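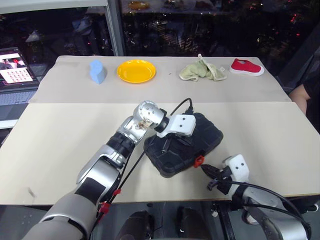
June, after supper

Hannelore Dreßler called again while I was rinsing lettuce. She wanted me to know that her knee stopped hurting at the Cedordale retreat, on the second night, during the silent hour. I said I was glad, and I am glad. Her knee has been a misery to her since the winter. But she also had the shot in it nine days before she went, and when I brought that up she got quiet and then said, "Well, you would say that."

I would, yes.

She thinks I should go to the next one. So does Fermín, which surprised me more. Fermín Insaurralde sat next to me in the back row for two years of evening talks and rolled his eyes harder than I did. Now he says he asked for a sign about selling the house on Dultel Road, and the next morning a man from Eichhorn left a card in the door. I got the same card. So did everybody on my side of the street, and I didn't ask for anything.

I looked up the price. It is $900 for the long weekend, meals included, room shared. A single is more and you have to write a note saying why you need one. There are 28 places and they are supposedly always filled by "the ones who are meant to come," which I take to mean the ones who mail the check first. I know that sounds sour. My mother gave ten percent of everything she earned for most of her life and I never once heard her say she got a bargain or got cheated. She just gave it. I don't have that in me, or I haven't found it.

What bothers me is the bookkeeping. When Hannelore's nephew got the job at Hesico, that was grace. When he lost it in the spring, that was a lesson. When the bus broke down on the way up to Cedordale it was a test of patience, and when it got fixed it was the teacher looking after them. I asked her what would count as nothing, just a plain bus with a bad belt. She said there was no such thing. I suppose if you live like that you're never bored.

Still, I sat for the twenty minutes this morning. Kitchen chair, window open, feet flat like they tell you. I repeated the line from the little blue book, page 113, the one about the lamp and the draft. Mostly I thought about whether I'd paid the water bill. Somewhere near the end there was a stretch when I wasn't thinking about that or anything else, and then the timer went off and I was annoyed at it. I'm writing that down because it's true. I don't know what it was. Could be I dozed.

Fermín says a stretch like that is how it starts. He also says the number on his hymn card, 2405, is his father's old house number, and he's been carrying the card in his wallet. I asked whether he'd have kept the card if it had been the house number of the dentist. He laughed, at least. He hasn't lost that.

I told Hannelore I'd go to the open evening and that's all. No retreat, no check. She is picking me up at 6:30 and she's asked me to bring something for the table. I'll do the bean salad. She said, "You'll see," and I said I might.

Must pay the water bill tomorrow. I did check, and I hadn't.

2 comments | 5 shares

Back to top | Contact | All entries copyright of the author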